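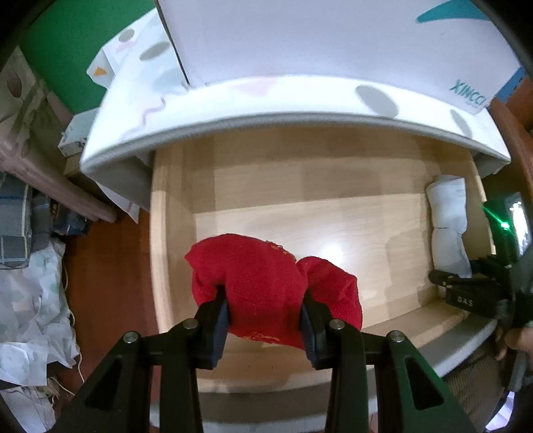
## Sock drawer episodes: keep or toss the messy ones?

**gripwidth** wrote:

I'm partway through the sock set and need a ruling before I cut any more. We have 3,744 episodes on the drive. Of those, 352 are what I'd call ugly: the pair gets pinched off center, half of it bulges out behind one jaw, and the whole thing travels like a badly packed sandwich.

My instinct is to toss them. If we train on sloppy grabs we get a policy with sloppy grabs, plus my name on it. Anyone want to talk me out of this?

---

**Murngate_Pete** wrote:

Keep them. Socks are sloppy. Have you met a sock?

The one you posted looks fine to me. Both pads are on the red pair, one each side, and the bit hanging out behind the right jaw is just what knit does when you squeeze it. If you only keep the grabs that look like a catalog, the policy is going to panic the first time a heel sticks out.

---

**tallowbyte** wrote:

Disagree with Pete, as is tradition. There's a difference between "fabric bunched up" and "operator missed and got away with it." On Dresis we kept everything and the thing learned to miss, beautifully, from every angle. We ended up cutting 1,150 episodes in May and retraining, and I got to explain that on a call.

Toss the misses. Keep the bunchy ones.

---

**gripwidth** wrote:

OK, but how do I tell them apart without watching all 352? I have a life. It's small, but I'm fond of it.

---

**Pranab Jayasinghe** wrote:

Use the jaw width at lift. On our side a pair of socks settles at a fairly steady width once it's squeezed. If the width keeps shrinking after the lift starts, it's slipping, and you can flag it automatically. Then you only watch the flagged ones. Pad contact on both sides is the other check, but you need a decent view for that.

Separate question: what's the white bundle against the right wall of the drawer, with the second gripper at it? If two hands are working in one drawer, is your label for the red pair or for both?

---

**gripwidth** wrote:

White one looks like rolled socks too. The label is per hand, one item each. At least that's what the label sheet says. I wrote the sheet, so take that as you like.

---

**Murngate_Pete** wrote:

Per hand is going to bite you. Say the left lifts while the right is still poking around. Where does the episode end?

---

**tallowbyte** wrote:

For once I'm with Pete. End it when both hands are clear of the drawer and keep the per-hand events as timestamps inside. Hiniseo does per-hand cuts and their loader is held together with string.

---

**lint_trap_meng** wrote:

Hi, I wrote the Hiniseo loader. It's good string.

More to the point, can we talk about lighting? There's a bright white patch on the drawer bottom right above the red socks. I'd worry about that more than about the fold.

---

**gripwidth** wrote:

It's a bedroom drawer, it gets glare. I'm leaving the glare in.

Plan for now: flag by width, watch only the flagged ones, recut to both-hands-clear. I'll run 3 training seeds with the bunchy grabs and the same without, and post the numbers when they're done.

---

**tallowbyte** wrote:

Same test drawer for both, please. Last time somebody swapped the drawer halfway through - I'm not naming names, Pete.

---

**Murngate_Pete** wrote:

The old one squeaked.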